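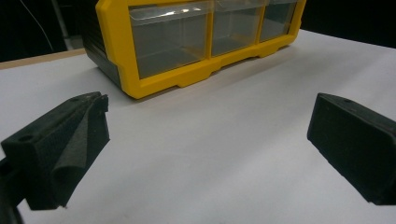

Handout 4: Opening and closing small drawers
Course: Practical Robotics, evening group
Monday, March 30, 2020
By Siiri Juntunen
14 shares | 3 comments

In the last handout we recorded pick and place with blocks. Now we begin the drawer task. It looks easier than the blocks, but for most groups it takes longer, and I ask you to read these notes fully before you take the hand-held gripper from the shelf.

1. What we want to record

One demonstration is one full movement: approach, contact, pull, stop, push back, leave. Start with the fingers open and away from the parts organizer. Finish in the same way. If you touch the drawer two times because the first touch slipped, keep the recording and write "slip" in the log. Do not delete it. Bijan Tabrizi will use the slips in his lesson on failure labels.

The class set must have 800 demonstrations when we close it. At this moment we have 523 which passed the check. Please do not hurry to fill the difference. A demonstration made with a tired hand is usually visible in the data, and we must throw it away later.

2. The approach

Come to the drawer from the front and a little from above. The fingers should be parallel to the table when you are one hand width away. Before this point you are free to choose the path, and I even prefer that you vary it. If all students start from the same place, the model learns the place and does not learn the drawer.

Change also the angle of the organizer between recordings. Turn it a little to the left or to the right, and move it nearer to the far edge of the table sometimes. Write the change in the log with simple words: "turned left, far". We do not need degrees.

3. Contact and pull

The lip of a clear drawer is thin. Close the fingers slowly until the foam meets the lip, then wait for one breath, then pull straight toward you. The common mistake is to lift at the same time. When you lift, the drawer stands against the housing and the whole organizer moves with it.

Clear plastic has another difficulty, and this one belongs to the camera. Light from the ceiling makes a bright line on the drawer front. When you turn the organizer the line moves, but the drawer edge does not move in the same manner. In your report, explain in a few sentences why this could confuse a policy which was trained with only one lamp position.

4. Foam pads

Check the pads on both fingers at the beginning of each session. Foam that is folded or lifted changes the grip, and the recordings before and after a pad change should not be mixed in one file. New pads are in the box marked Gokard. Write the session number on the log page when you change them.

5. Homework

Work in pairs. Each pair gives 2 pages:
- a plot of finger opening against time for one clean pull and one slip
- a short text about the light question from part 3
- your log, copied by hand or typed

Send it to Kerttu Heiskanen before the next meeting. The files from the Emside table go in their own folder.

Comments

Nii Nutsugah: Is it allowed to pull with the drawer already a little open? Our group has many like this.

Siiri Juntunen: Yes, but write "part open" in the log. Please do not make more than you have now.

Amândio Azevedo: The waiting for one breath helped me very much. Before, I was pulling the organizer across the table each time.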